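Loudness normalisation has not helped the string quartet. A streaming service measures integrated loudness over the whole track and shifts the gain to a target, and engineers now deliver to suit the meter. Marlina Krishnan's new set of the Bowen quartets, on Trukolik, is a case in point. The slow movements have been lifted until bow noise sits level with the viola line — a choice made at the mastering desk, well after the players had gone home.

The usual defence is that listeners are on earbuds on the tram. Some are. But the label pressed 168 copies on vinyl from the same compressed master, and at $40 apiece those buyers were owed the full range.

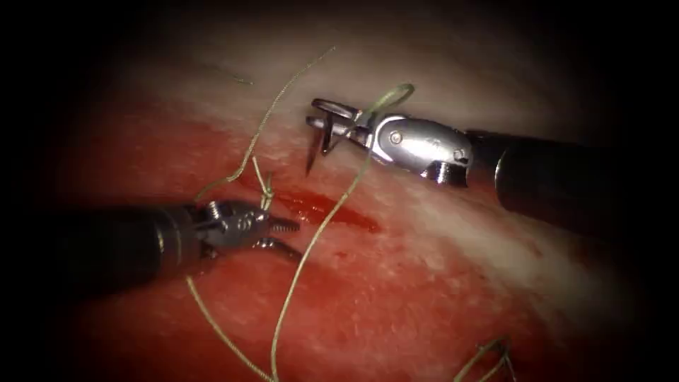
Abbas Babaei's 2000 recording of the same works peaks lower, breathes more, and needs a turn of the volume knob. I would sooner turn the knob. Labels should publish the dynamic range of each release in the booklet, next to the catalogue number, and let the customer judge.

14 comments | 40 shares
Contact the editor | Back to top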